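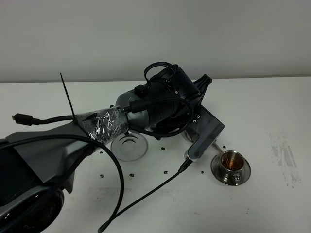
Tableware-Users mailing list
Category: Lists > Catering and Hospitality > Coffee and Tea Service
Last updated: 14 Jul 2021

Subject: Re: Stainless steel coffee and tea service, care and reordering

Dear members,

The Service Equipment Office has received a number of replies to the earlier message from Dorian Besson, which is quoted in part below. The following is intended as a single response to the points raised. Members who wrote separately to the office will not receive a further individual answer unless their question concerned an open order.

> From: Dorian Besson
> To: Tableware-Users
> Subject: Stainless steel coffee and tea service, care and reordering
>
> Colleagues,
>
> At Solís we are due to replace part of our meeting room service
> before September. The present stock is the plain polished steel
> pattern: espresso cups, round saucers, and the small teapots with
> the domed lid. We hold 376 pieces in all, of which the saucers
> are by some distance the most worn.
>
> I should be grateful for guidance on three matters.
>
> First, whether the saucers may be reordered on their own, or
> only together with the cups.
>
> Second, what is recommended for coffee staining on the inside of
> the cups. Our kitchen has been using a powder which leaves the
> metal dull, and one or two colleagues have complained of an
> aftertaste.
>
> Third, whether the same saucer is meant to go under both the cup
> and the teapot. We have always laid it so, but a colleague who
> joined us from Bulgate tells me that they keep a separate dish
> for the pot.
>
> With kind regards,
> Dorian Besson

1. Reordering of saucers

Saucers may be ordered separately. The supplier under the present agreement is Mindden, and the minimum quantity for a single item is 22 pieces. Orders below that number are held until they can be joined to an order from another site, and members should allow for the delay. The agreement covers 1583 pieces across all sites for the current year, of which 1000 are reserved for replacement stock. The remainder is available for new rooms on application to this office.

Sites are reminded that the saucers supplied under the previous agreement have a slightly deeper rim. The two kinds do not stack well together. Where both are held, they should be kept on separate shelves and, if possible, not laid on the same table.

2. Cleaning of cups

Scouring powder should not be used on polished steel. The dullness described is fine scratching of the surface and cannot be put right in the kitchen. Cups in this condition may be kept in use in staff areas until they are next replaced.

For ordinary coffee staining, the cups should be rinsed as soon as the table is cleared and washed by hand in warm water with a mild washing-up liquid. Where a brown film remains, a paste of bicarbonate of soda and water, applied with a soft cloth and left for a few minutes, is usually sufficient. The join between the handle and the body should be given particular care, as coffee collects there and is easily missed. Cups must be dried with a clean cloth and not left to drain, or water marks will form on the base.

Several members asked about Stistix cleaning sticks. The office has no objection to their use inside the spouts of teapots, where a cloth will not reach. They should not be used on the outside of any piece.

With regard to the aftertaste, the most common cause is insufficient rinsing. Two rinses in clear water are recommended after any cleaning other than with washing-up liquid. If the difficulty persists, please write again with details of the product used.

3. Saucers under cup and teapot

The pattern is designed so that one size of saucer serves for both. A saucer under the teapot protects the table surface and catches drips from the spout, and no separate dish is required. Bulgate holds a larger dish from an older service, which is no longer supplied. Other sites need not seek to match it. 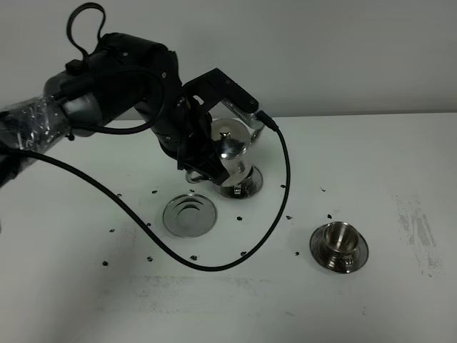
Stainless steel teapot with domed lid, and round saucers of the same service.

When a table is laid in advance, saucers should be set out first and left empty until the drinks are brought. Cups should be placed with the handle towards the guest's right hand unless the guest has asked otherwise. The teapot should stand within reach of the person pouring, and its handle should be turned away from the edge of the table.

Steel teapots become hot on all surfaces, including the handle. A folded cloth should be provided with each pot. Two sites have reported that this is not being done in the smaller meeting rooms, and room supervisors are asked to attend to it.

4. Storage

Teapots should be stored empty, with the lid open or resting beside the pot, so that the inside remains dry. Cups may be stacked no more than two high. Saucers may be stacked freely, but a sheet of paper or thin cloth between every few pieces will reduce marking. Pieces returned from outside events should be wiped before they are put away, even if they were not used.

5. Returns and next steps

Sites wishing to be included in the next joint order are asked to send the following to the office by the end of the month:

- the number of cups, saucers and teapots held, listed separately
- the number of each considered unfit for guest use
- the name of the person who will sign for delivery

A reply is requested from every site, including those which require nothing. Solís need not complete the return again, as the figures given by Mr Besson have been recorded, but we should be grateful for the division between cups, saucers and teapots.

A revised care sheet, incorporating sections 2 and 4 above, will be issued to kitchens in September. Until then the existing sheet remains in force, except for its paragraph on scouring powder, which should be struck out.

Questions of general interest should be sent to the list. Matters concerning individual orders should be addressed to the office directly.

Yours faithfully,

Service Equipment Office

Contact the list owner | Copyright Service Equipment Office | Back to top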